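The Candlesticks at Sikenberg

17 July 2019
By Dörte Diekmann

14 shares | 3 comments

The inventory of the house at Sikenberg was to be conducted in accordance with the instructions of the late owner, and the instructions ran to 109 pages. Gilberto Llanos had read all of them on the train. He had been engaged by the firm of Vogler to receive the contents, to enter them in the register and to see that each item was placed where the will required it to be placed. He was not asked to have an opinion on any of it.

The silver was entered in the first week, the linen in the second. There remained the matter of the candlesticks, which occupied a section of their own between the clocks and the garden tools. The section had been amended in May, in a different ink, and the amendment did not agree with the paragraph it amended.

According to the original text, the candlesticks were to be kept together on the long table, in the order in which they had been acquired. According to the amendment, they were to be put up on the shelf "as for company". No company was named. The late owner had received no visitors at Sikenberg for a considerable period, and the register of callers, item 205, had been entered by Mr Llanos himself as a bound volume, blank after the second page.

He wrote to the firm for guidance. The firm replied that both provisions were valid and that the executor's agent should use his discretion. Mr Llanos did not consider that he had been supplied with any. He nevertheless put on his cotton gloves, cleared a space of an hour in the timetable and attended to the candlesticks.

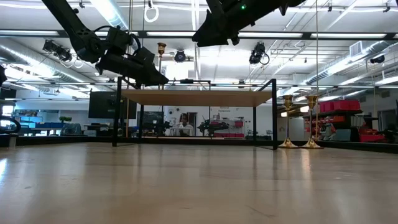
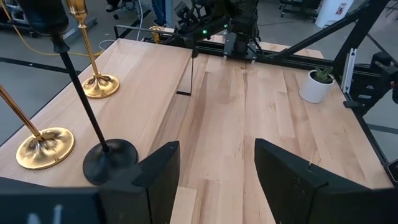

The Order of Acquisition

It was the black one that gave difficulty. The brass-coloured pieces could be traced with reasonable confidence. There were receipts for them from a dealer in Grillham, folded small and kept in a tea tin, and on the back of each receipt the late owner had noted the weather. For the black candlestick there was no receipt and no weather.

Mr Llanos consulted the neighbour, a Mrs Inora, who had held a key to the house and was therefore listed in the instructions as a competent person. She attended at the stated hour and declined the chair.

"That one was his sister's," she said. "She brought it with her when she came to live here and she took it away with her when she left."

"It is in the house," said Mr Llanos.

"Then she must have sent it back."

He asked whether she could supply a date. Mrs Inora said that she could not, but that there had been a winter when a parcel was delivered to her by mistake, and it had been heavy for its size – she had carried it across the lane herself. He had thanked her and closed the door. The following evening there had been a light in the dining room, and it had stayed lit until late.

Mr Llanos recorded this in the column provided for provenance. The column was narrow and he was obliged to continue on a separate sheet, which he numbered and signed.

The question of the amendment remained open. He read it again at the end of the afternoon, when the house was quiet and the van had been sent away. "As for company." It occurred to him that the phrase might not refer to guests who were expected by the household. It might refer to one person, and to a place being kept.

The instructions permitted up to three departures from the stated arrangement, provided that each was entered in the register with a reason. Mr Llanos had so far made none. He took the black candlestick in both hands and put it up on the shelf, with one of the Grillham pieces beside it, near enough that the bases touched. In the register, under the heading for departures, he wrote the number 1. He left the space for the reason until the following morning, and then he wrote, "At the request of the family."

Related items
The Clock Section
A Key Held in Grillham
Notes on an Unsigned Receipt
The Second Page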